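### 4.2 What the operators gave us

We compared two ways of showing the arm a task: moving it by hand, and driving it from a remote station. Tomomi Ogura collected 263 demonstrations at the Sokorstead bench, 43 of them by hand. The usual claim is that remote driving gives cleaner data. We doubt that our numbers support it. Operators got 25 minutes of practice on the remote station and none on the hand-guided arm, and we did not correct for this.

We also doubt the success labels. They were entered by the same operator who had just finished the run, and a second reader disagreed with 40 of them.
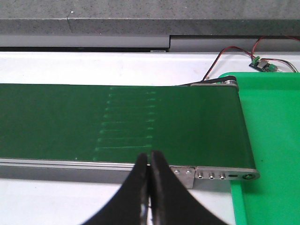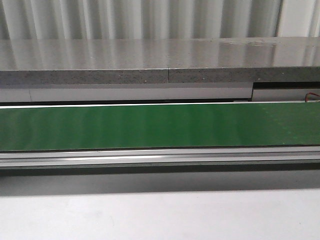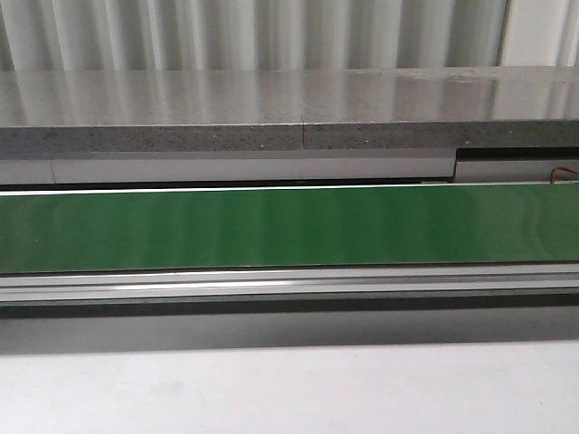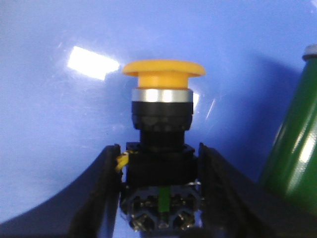
**Figure 3.** Views from the bench. The first and last are from the wrist camera, the middle two from fixed cameras.

Earlier work in our group, including the Quintero trials, treated every camera as equally useful and fed all of them to the policy. We think this hides a weak point. The two fixed views in Figure 3 show a bare green belt and its rail with no gripper in sight, and a policy given only such frames would learn nothing about the grasp. The wrist view of the yellow push button has the mounting block between both fingers, down to the screw terminals. Dropping the fixed cameras might therefore cost very little, but we have not run that test. Until we do, the gain reported for the full camera set should be read with care.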